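1 June 2023
Keddale sim project, shared notebook

Picking up where I left off, which was with the grasp planner throwing a tantrum and me eating crackers over the keyboard. Good news first: the planner is fine. I had the gripper offset in the wrong units in the config (millimeters, and the loader wants meters), so it was trying to grab things from the next county over. Fixed, pushed, and I added a check so it yells if anybody does that again. Probably me.

Spent the rest of the afternoon on the dining room world. We have to hand in our task list for the Garley student challenge by the end of the week, and the rules want at least 3 tasks per world, all on the same arm, with household objects. I love this part! The dining room is my favorite of our worlds and I'll fight anyone who wants to go with the garage.

Changes to the world file:
- loaded the latest object pack from Panasiuk
- friction up a little on all the ceramics, old value is commented out in the file
- new random seed is 2263, please don't change it until I've finished comparing
- renders saved in the Jisholm folder, same naming as before

Two views over the table and a close one at the gripper: 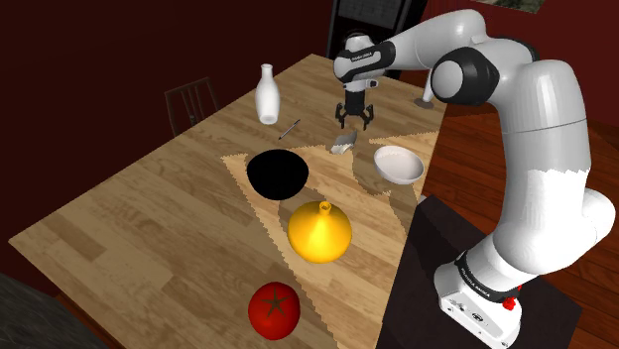
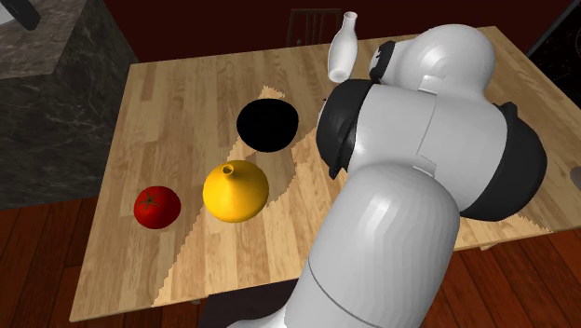
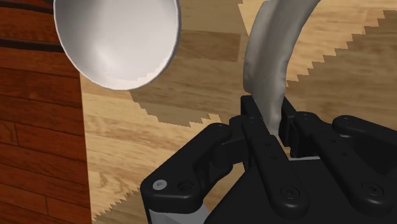

OK so shadows. I went back and forth on this with myself for way too long. The stair-step edges come from the shadow map being tiny (I turned it down in the winter when we were all running this on laptops) and I'd like to put it back up, but every step up costs us time per episode and we have a lot of episodes to get through. My vote is to train on the cheap shadows and do the final demo renders on the nice ones. If the policy gets confused by nicer shadows then that's something we should know before the judges do, right? Somebody please argue with me in the margin.

Task ideas so far, in the order I'd do them:
1. Tomato into a bowl. Easy, round, good for the video.
2. Pick up the yellow vase by the neck and set it down somewhere else without tipping it over. I think the neck is the only sane place to grab it with parallel fingers.
3. Milk bottle to the other side of the table. Long reach, and I'm a bit scared of the elbow getting in its own way. Might need a different starting pose.

I had the knife on the list and took it off again. It's so thin that the fingers have to go practically into the table, and I don't want to spend our last free evenings on contact settings. Maybe in October when the new people join and need something to suffer over (kidding) (mostly).

Ran 11 test episodes of the tomato task before I had to give the machine back. 6 of them ended with the tomato in the bowl, and the misses were nearly all the same thing: the fingers close a hair too early and squirt it out sideways. So either the close trigger is too eager or my tomato is too slippery. I'm going to try the trigger first and leave the physics alone, one change at a time, like I keep telling everyone and then never do myself.

To do next:
- close trigger: add a short wait, rerun with the same seed
- collision shape for the vase, check it against the visible mesh (I have a feeling it's a lot fatter)
- write up the starting poses so they aren't just in my head
- ask whether the challenge counts simulated time or wall clock, the rules page says both in different places
- whoever has the spare mouse, bring it back, I'm doing camera angles on a trackpad and it's miserable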